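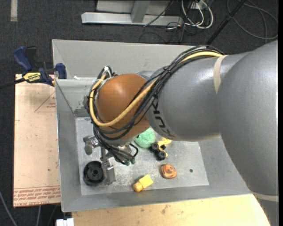

*Drurside, February*

## 4. Setting up extra payments on a car loan

Okay, you've got Vellow installed and your loan is showing up on the home screen. Now for my favorite part, paying the thing off early! I'll use my own Hauser loan as I go, so your numbers will look different.

1. Open **Loans** and tap the car. Mine says "Flonitz wagon" (you can rename yours with the little pencil).
2. Check the balance against your latest statement. If they don't match, tap **Refresh** and give it a minute.
3. Tap **Add payment**, then **One-time**. Leave your regular monthly payment alone for now.
4. Type the amount. I put in $1,000 from my tax refund.
5. Under **Apply to**, pick **Principal only**. The app starts you on **Next payment due**, and I missed that the first time, so my extra money just went toward the following month's bill.
6. Choose the bank account it should come from and tap **Review**.
7. Read the review screen all the way down, then tap **Send**.

**Note:** My balance was $3,000 before I started, but it didn't change right away. The payment sits under **Pending** until the lender posts it. Please don't send it again! If it's still pending when your next statement comes, call the lender and have the confirmation number handy.

**Caution:** A principal-only payment doesn't replace your regular one. Your monthly bill is still due on its usual date, and skipping it can get you a late fee and a mark on your credit report.

### Getting a payoff quote

When you're close to the end, don't go by the balance on the home screen. Interest builds up every day, and the payoff amount includes it.

1. From the loan page, tap **More**, then **Payoff quote**.
2. Pick the day you plan to pay.
3. Save the quote as a PDF. My last one came to $2,469 with a good-through date printed under the total.
4. Pay that exact amount, on or before the good-through date.

**Caution:** Look in your loan contract for a prepayment penalty first. Mine didn't have one, but some do, and the app won't warn you.

Once the payoff posts, turn off autopay under **Settings > Scheduled** and watch your mail for the title or lien release. How that gets sent depends on your state, so ask the lender if you haven't heard anything.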